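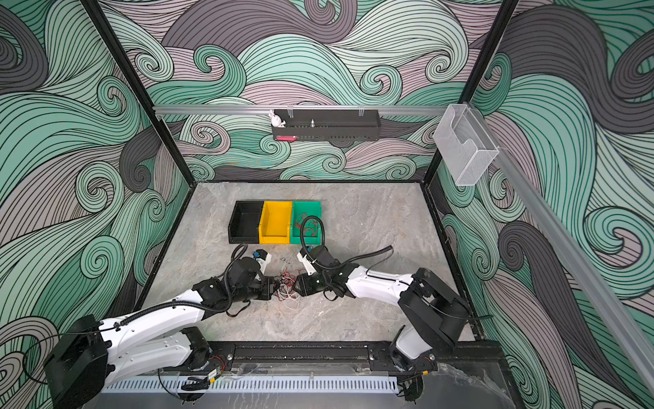 Capítulo 3
El suelo: lo que hay debajo de la cosecha

Antes de empezar. Coge un puñado de tierra de donde sea — una maceta, un solar, el borde de un camino. Apriétalo. ¿Se deshace, mancha, guarda la forma de los dedos? Apúntalo en el cuaderno, lo vamos a necesitar en el apartado 3.2.

En el capítulo anterior quedó pendiente una pregunta: por qué dos parcelas vecinas, con la misma lluvia y la misma semilla, dan cosechas tan distintas. El caso era el de Gravimthorpe. Dos campos de cebada separados por un seto. El de arriba, de Declan Haslam, se encharca cada invierno y en junio se agrieta. El de abajo, de Siwan Prydderch, aguanta mejor las dos cosas. Mismo clima, misma variedad, la siembra con pocos días de diferencia. Lo que cambia es el suelo, y en parte lo que se ha hecho con él.

Qué entendemos por suelo

La capa superficial de la corteza terrestre, formada por minerales, materia orgánica, agua, aire y seres vivos. Definición corta, pero ojo con lo que incluye: los huecos también cuentan. En un suelo en buen estado, cerca de la mitad del volumen son poros, unos llenos de agua y otros de aire. Un suelo compactado pierde sobre todo los poros grandes, que son los que drenan. De ahí los charcos de Haslam.

La parte mineral se clasifica por tamaño de grano. Arena, la más gruesa; limo, intermedio; arcilla, la más fina, por debajo de las dos micras. La proporción entre las tres es la textura. No confundir con la estructura, que es la manera en que esas partículas se agrupan en terrones o agregados. La textura casi no se puede cambiar. La estructura sí, para bien y para mal: basta una pasada de tractor con el campo mojado para estropearla.

Cómo se forma

Despacio. La roca madre se rompe por el hielo, el agua, las raíces; luego se altera químicamente. Llegan líquenes, musgos, plantas. Se acumulan restos, se descomponen, se mezclan con los minerales. Un centímetro puede tardar más de 200 años en formarse, según el clima y la roca, y una tormenta fuerte sobre un terreno desnudo se lo puede llevar en una tarde.

Cinco factores, los clásicos: clima, organismos, relieve, material de partida y tiempo. Conviene sabérselos, vuelven a salir en los capitulos 5 y 7.

Los horizontes

Si cavamos una zanja aparecen capas más o menos paralelas. Se llaman horizontes y se nombran con letras. O, restos orgánicos sin descomponer del todo. A, oscuro, rico en humus, donde está la mayoría de las raíces. B, donde se acumula lo que el agua arrastra desde arriba: arcilla, hierro, a veces cal. C, roca alterada. Debajo, R, la roca dura. No siempre están todos. En un campo arado durante generaciones el O suele faltar, y el límite inferior del A es una línea casi recta, a la profundidad del arado.

Kinga Csizmadia abrió dos calicatas en Gravimthorpe, una a cada lado del seto. En la de abajo el horizonte A era profundo y con galerías de lombriz. En la de arriba, a 16 centímetros, una capa dura y gris que la pala apenas marcaba. Suela de labor. Las raices llegaban hasta ahí y se torcían hacia los lados.

«Yo le echaba la culpa a la arcilla», cuenta Haslam en su cuaderno de campo. La arcilla era la misma en las dos parcelas.

Lo que veremos en este capítulo

3.1 Componentes del suelo y porosidad.
3.2 Textura: la prueba del tacto y la del bote.
3.3 Estructura y compactación.
3.4 Agua en el suelo: capacidad de campo y punto de marchitez.
3.5 Materia orgánica.

Para la prueba del bote hacen falta un tarro de cristal recto con tapa, 200 gramos de tierra seca y tamizada, agua y una regla. Preparadlo el día antes — la arcilla tarda muchas horas en posarse y si se mueve el tarro hay que volver a empezar.

3.1 Componentes del suelo y porosidad

Empezamos por los poros, que es lo que peor se entiende.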